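Forum: Handheld Collection Hardware
Thread: Purple oval pads against flat pads on the handheld gripper, wrist camera view

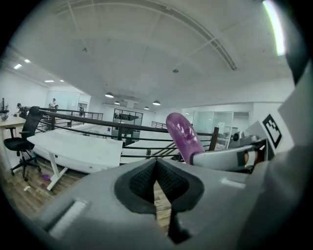 Wrist camera view, upper-level office: purple finger pad, fiducial marker at right.

Posted by jkhunthong
May 27, 2026

Members are invited to comment on a comparison presently under way at our site. We are evaluating two types of finger pad for the handheld gripper: the purple oval pad and the flat gray pad supplied by Wilden. The same grippers are used by our operators for demonstrations, and the resulting data are later used with the Roruvard arm. A decision on the standard pad is required before the next order is placed.

The trial consists of 72 grasps per pad type, using the same set of household and office objects. Two operators share the grasps equally. Each object is presented upright, on its side and against a wall or box. A grasp is recorded as complete if the object is lifted, carried across the desk and set down without contact from the free hand.

The purple pad completed 70 of 72 grasps. The two failures were both with a thin steel ruler lying flat on the desk. The flat pad has not yet been run through the full set, and I would prefer not to quote a partial figure.

My questions to the forum are as follows. First, has any group found that the glossy surface of the purple pad affects the image used for training? Second, is a rounded tip a disadvantage for thin objects in general, or is our ruler result a matter of technique? Third, should the pad be changed at all once a data set has been started?

Jaruwan Khunthong
Manipulation Trials

----

Posted by benchlead_north

Thank you for setting out the procedure. Our group used the oval pads for one full season before changing to flat ones in November. The change was made for the reason you have identified. Cards, rulers, thin lids and folded paper were picked up with difficulty, and operators had begun to slide such objects to the edge of the desk before closing the fingers. That habit then appeared in the demonstrations and, later, in the behavior of the arm.

On your first question, the pad in your image carries whitish scuffs as well as reflections. We found that scuffs altered the appearance of our own pads more than the gloss did. A new pad and a worn pad can look quite different under the same ceiling lights. I would recommend a replacement interval and a written record of which pad was fitted for each session.

----

Posted by fiducial_marks

I would like to raise a separate matter. The marker panel stands on the right side of the view, where the lens distortion is considerable. The ceiling beam gives a fair idea of the curvature. If the gripper opening is calculated from the marker position, the calibration of the outer part of the lens will matter a great deal more than the type of pad.

Could the original poster state which calibration model is used, and whether the marker is detected through the full travel of the fingers? A pad comparison in which the opening width is unreliable at one end of the travel would be difficult to interpret, particularly for thin objects.

----

Posted by jkhunthong

In reply to fiducial_marks: a fisheye model is used, and each camera is calibrated individually with a printed board. The board is moved to all four corners as well as the center. Detection is checked from fully open to fully closed before a session begins. Sessions with missing detections during a grasp are set aside.

In reply to benchlead_north: the sliding habit is a useful warning. I have reviewed the ruler grasps with that in mind. One operator did pull the ruler toward the edge of the desk in several of the completed attempts. Our scoring rule does not prohibit this, and those attempts were therefore counted.

----

Posted by t_armature

With respect, that is a weakness in the scoring rule. If the operator is permitted to move the object to a more convenient position, the test measures the operator and the pad together. I would exclude any grasp in which the object was moved on the desk before closure, and run those grasps again.

I also question the value of 70 out of 72 as a result. A pad that completes nearly every grasp in the set has been given a set that is too easy. A difference between two pads cannot be shown if both are close to the maximum. The object list should be revised before the flat pad is tested.

----

Posted by benchlead_north

I do not agree with t_armature on the first point. Operators will move objects when they are at work, and a trial that forbids it will describe a situation that does not occur. The more practical course is to keep those grasps and mark them in a separate column. Both figures can then be reported.

On the second point I do agree. Our own list was extended with a coin, a washer, a wet sponge and a soft fabric pouch. The pouch separated the pads more clearly than any rigid object.

----

Posted by t_armature

A separate column is acceptable provided that it is filled in by a person other than the operator. Operators are not reliable judges of their own small corrections, and I include myself in that statement.

----

Posted by calib_desk4

I have used both the Gorkico fingers and the oval type, and would offer the following for consideration.

The contact area of the oval pad depends strongly on how hard the trigger is squeezed. With light pressure it touches the object over a small patch. A bottle or cup held this way can rotate between the fingers while it is being carried. The flat pad gives a more constant contact on boxes and books, but performed less well for us on round objects approached at an angle.

The effect may be of greater importance on the arm than in the hand. A human operator feels the rotation and corrects it without thought. The arm has no such information unless it is fitted with force sensing, and will simply carry the cup at a tilt. For this reason we score rotation during carrying as a separate fault. I would suggest that Ms. Khunthong do likewise, as her present rule would record a tilted cup as a complete grasp.

----

Posted by fiducial_marks

The answer on calibration is satisfactory. I have one further remark about lighting. There is a bright streak of glare in the upper right corner, and four ceiling lights and the pendant lamps are also in view. In our experience automatic exposure responds to such sources whenever the gripper is tilted upward, and the marker contrast may fall for several images in succession. Please consider fixed exposure for the comparison, even if automatic exposure is retained for ordinary collection.

----

Posted by jkhunthong

Fixed exposure will be adopted for the remaining trials. I am less certain about calib_desk4's proposal for a rotation fault, as it requires a threshold. Would a visible change in the level of the cup be sufficient, or has a particular method been used?

----

Posted by calib_desk4

We place a strip of tape on the object, parallel to the desk at the start, and compare its direction at pickup and at set-down. The reviewer records only whether a change is plain to the eye. It is not a precise measurement, but two reviewers seldom disagree.

----

Posted by pad_supply_w

I would caution against changing the pad in the middle of a data set, which was the third question and has not received a reply. The color of the pad occupies a noticeable part of every image. A model trained only on purple pads may perform poorly when gray pads are fitted to the Roruvard arm, regardless of how well they hold the object.

If the flat pad is selected, my recommendation would be to obtain it in the same purple. Boonchu will cast small batches in a requested color, although the delivery period is long. A matte finish may be requested at the same time.

----

Posted by benchlead_north

Our experience was different. We changed both color and shape at once and mixed the old and new demonstrations. After further training, performance on the arm recovered fully. I would not delay a better pad on account of its color. A small number of demonstrations with each pad should be collected first, so that the effect may be tested directly.

----

Posted by pad_supply_w

Performance may recover, but the additional training has a cost, and a smaller group may not be able to meet it. I maintain the recommendation for groups with limited data.

----

Posted by jkhunthong

I am grateful for these replies. The procedure has been amended as follows.

1. The object list will be extended with a coin, a washer and a fabric pouch. The wet sponge is omitted, as our desks are shared.
2. Movement of the object before closure will be recorded in a separate column by a second person.
3. Rotation during carrying will be scored by the tape method.
4. Exposure will be fixed.
5. New pads will be fitted at the start of each series, and the purple pad will be tested again from the beginning.

The earlier purple pad result should accordingly be regarded as preliminary. I have asked Boonchu for a quotation on flat pads in purple with a matte finish. The question of mixed data remains open, and I would welcome figures from any group that has trained with and without both pad types.

----

Posted by t_armature

Please keep the ruler in the list.

----

Posted by jkhunthong

It has been retained.

Related threads
Trigger travel and finger closing speed on handheld grippers
Fixed or automatic exposure for wrist cameras
Gorkico fingers: replacement hinge parts
Marker size and detection near the edge of a fisheye lens
Roruvard arm: mounting plate for Wilden pads

Contact the moderators | Forum rules | Copyright Handheld Collection Hardware Forum | Back to top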